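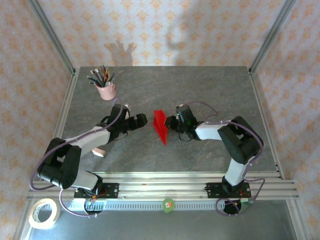 Tia Parsons wanted to know if she could buy one arm now, get the bench working, and add the second one when next year's money came through. Yes, Tia, you can! But please plan the bench for two from the first day, and do your ordering with both arms on the sheet, even if one of those lines says "later." The last time I skipped that, I ended up buying rail twice, and I'm still a little sore about it.

Section 2. Planning and Buying for a Two-Arm Bench

Read this section before you order anything. It goes with the Kimine tabletop arms, but most of it will work for any pair of small arms that bolt side by side along one edge and reach in toward the middle. If you already have your arms in a box somewhere, start at step 3.

Before you start

You'll need a tape measure, a roll of masking tape, a spreadsheet (or a pad, I'm not picky), and the name of whoever signs off on your purchases. Get that last one early. My first order sat in a tray for most of May while I kept refreshing the tracking page for a shipment that had never been placed.

Set your total

1. Write down the whole amount you can spend, including shipping and tax. Mine was $2,488 on top of the arms themselves, which came out of a different pot. Yours may have to cover everything, and if it does, put the arms on the first line and see what's left before you fall in love with anything else.

2. Take $100 off the top and park it under "small stuff." Screws, cable ties, tape, a spare connector, the hex key that rolls under the bench. I used to leave this line out and pay for it from my own pocket, a few dollars at a time, and it adds up fast.

Note: If your office won't allow a miscellaneous line, call it "consumables." Anežka Matoušek did, and it went through the same afternoon.

Plan the bench

3. Mark out the work area in masking tape on a table you already own. Stand where the arms will stand and think about what they're going to handle. I do a lot of folded and creased pieces, so I want clear space in the middle where both grippers can get to the same object. If your job is sorting parts into trays, you'll want more width.

4. Measure the front edge and price your rail. I like grooved aluminum across the front with the base plates fixed on it. Get a quote for the full length, both arms' worth, in one go. Okum cuts to size, and my front piece came in at $43. A second short piece ordered later cost me more than that in shipping alone.

5. Decide on side rails and corner posts now. You can certainly run without walls, but if you think you'll ever want to close in the back and sides, buy the posts with the rails so the slots match. The wall covering can be cheap. Patterned paper is fine, plain paper is fine, and you can change it later.

Caution: Don't mix rail profiles from two suppliers unless you've held a piece of each in your hands. Two rails can have the same size on the label and take completely different nuts. Ask me about the bag of nuts in my bottom drawer.

6. Pick a work surface you can wipe down. I spent too long on this one. Dark gray with a bit of pattern is what I use, and I'd buy it again.

Cables and power

7. Add up the cable for one arm, then add slack, then double it. Follow the whole route with a piece of string – wrist, forearm, over the elbow, down to the base – and bend things the way they'll bend when the arm is working. You want generous loops at the elbow. Straight-line measurements will leave you short every time.

8. Choose one bright cable color and stick with it. Mine's purple. It costs the same as black from Hubáček, and I can follow a run with my eyes from across the room, which I can't do with a black wire against a black wrist.

9. Price a separate power supply for each arm. Sharing one is tempting, and I know people who do it. Man-sik Ra shares one and says he's never had a problem. I still budget for the pair.

Caution: Check the supply voltage against the plate on your own arms before ordering. Don't go by a forum post, and don't go by this guide. Switch everything off at the wall before you plug or unplug a motor cable.

10. Put an emergency stop on the list. This line doesn't get trimmed. If the total's too high, cut the walls first, then the nicer surface.

Software and spares

11. Check what your license covers. I use Rerever, and on the plan I'm on, a second arm counts as a second seat. That one caught me out, so read the page on seats and then read it again.

12. Order spare gripper tips with the arms. They wear, and they're the part you'll want in a hurry. One spare set per arm will get you going.

Note: Iveta Michalík orders a spare motor too. I don't, but she runs hers most of the day and I run mine mornings only.

Placing the order

13. Send the arms and the rail in the same batch, with the longest lead time first. Surface, paper and tape can wait until you've got something to fix them to.

14. When the boxes arrive, check both base plates against the rail before you sign anything off. Loosely fit the bolts, slide each plate along, and look for binding. Noboru Ogura has a return form on file that you can copy if something doesn't fit.

15. Keep the packing foam until both arms have run through the checks in Section 3.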